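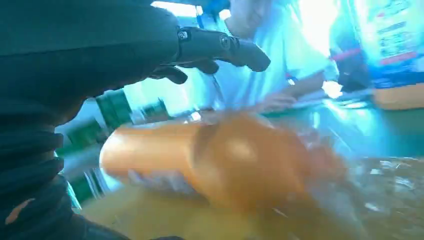

The Song at work over the table, green glass bottles behind it.

Flestden Unport Song gripper kit: two weeks with a "ready by lunchtime" picker
Reviewed by Lakmal Khondokar, 2018-04-15

Flestden sells the Song as the part of a robot arm you no longer have to think about. You bolt it on, plug in the Unport controller, show it your products, and by lunch it should be picking them up and putting them where you want them. The people they have in mind run small packing rooms and bottle shops, places with mixed goods and no engineer on the payroll. I have worked in and around places like that for years, and whenever a brochure mentions lunch I assume it means somebody else's.

The kit I had on loan in Vembridge came with the gripper, the wrist camera, the controller, a pull-on sleeve for the arm, and a year of the Unport software. You supply the arm. Flestden lists the ones it supports, and the list is shorter than the ad makes it sound, so read it before you get excited.

Setting up

The mechanical side took me under an hour and I have no complaints. The bolts were the right length, the adapter plate fit, and the camera went on without tools. The sleeve was more of a fight. It protects the arm well enough once it is on, but the cable for the camera has to run underneath it, which the manual mentions one page after telling you to pull the sleeve tight. I did it twice.

Software was where lunch went. Unport wants to update the controller before it does anything else, then it wants to update the camera, and then it asks you to calibrate with a printed card that was not in my box. You can print your own. The file is on the support site, behind a login that you create with the serial number, which is on the underside of the controller I had just screwed down.

First pick: a little before five in the afternoon. Day one.

The fingers

These are the best thing in the kit. The upper finger is long and jointed, with a rounded tip, and the lower one is shorter and curves in under whatever you are lifting. It looks odd if you are used to two flat pads closing like a vise. In practice the shape lets it get under things lying on their side, and it does less scraping on the table than I expected. The joints had no play in them when the kit arrived and none that I could feel when I packed it up.

I am less sure about replacing them. The fingers come as a pair for $139, and you cannot buy only the upper one, though that is plainly the one that will get knocked. Flestden told me single fingers were "under review." I have heard that phrase from a lot of companies.

How well does it pick?

The claim on the box is that a new product can be learned from a single pass of the camera. I gave it bottles in glass and plastic, some cartons, and soft packs in clear film, then ran 200 picks with the settings the software chose for itself. It completed 162 of them without my help. I counted a pick as complete if the thing ended up in the right bin, upright or not, and that is a generous way to count.

Is that good? For a demonstration, sure. For a packing table it means a person standing next to it, and if a person is standing next to it they could be packing. Flurina Ortner, who handles customer setup for Flestden, went through my log with me over the phone and was fair about it. She said my soft packs were outside what the kit is meant for and that most buyers get a better number after a week of tuning. I went back to the product page afterward. Soft packs are in the second photo.

Rigid bottles were the strong suit. Glass went well and so did plastic, as long as they stood apart from each other. Push three together and it would hesitate over the group, go for the one at the back, and touch the others on the way in. I only lost one that way – onto carpet, luckily.

Clear wrap is the real trouble. Anything shiny and crumpled on the table seemed to pull the camera's attention, even when it was just trash left from unpacking. I got into the habit of clearing it away before every run. A machine that needs a tidy table is going to have a hard time in the packing rooms I know.

Light matters a lot too. With a bright window on one side the software kept asking me to "improve the view," and it offered no hint as to how. I hung a sheet over the window and the messages stopped. The manual gives lighting half a page, most of it about flicker.

Working next to it

It is quiet. It stops when you push on it, a little later than I would like, but it stops. The default speed is fine. The fast mode is very fast for a gripper that was still guessing on some of its picks, and I turned it off on the second day and left it off. I would like to see it ship that way.

One small annoyance that I mention only because it happened every morning: after a power-off the controller forgets which bin is which. The products stay in memory, the bins don't. Ortner says a fix has been on the list since December.

The service plan

After the first year the software costs $680 a year per arm. Without it the gripper still opens and closes, but you cannot teach it new products. Flestden describes this as optional. If your stock never changes, fine, call it optional. Everyone else should add it to the price for as many years as they mean to keep the thing, and then look at the total again.

Support itself was decent. I wrote in twice under a name they wouldn't know and had an answer the same day both times. The second answer was wrong, but it was polite and they corrected it the next morning.

Who might want one

If you handle rigid containers in steady light, you already own one of the supported arms, and you have someone around who enjoys poking at settings, the Song is worth asking for on trial. Ask for the trial in your own building, with your own goods, and do not let the sales rep clear the table first. If your goods come in film, or the same table is used for unpacking, I would wait for a later version.

Good: fingers, mounting, quiet running, quick replies from support.
Bad: the yearly fee, clear wrap, close-packed bottles, bins forgotten overnight, calibration card missing from the box.

The loan kit has gone back. I asked Flestden whether the card will be in the box from now on and was told that it always has been.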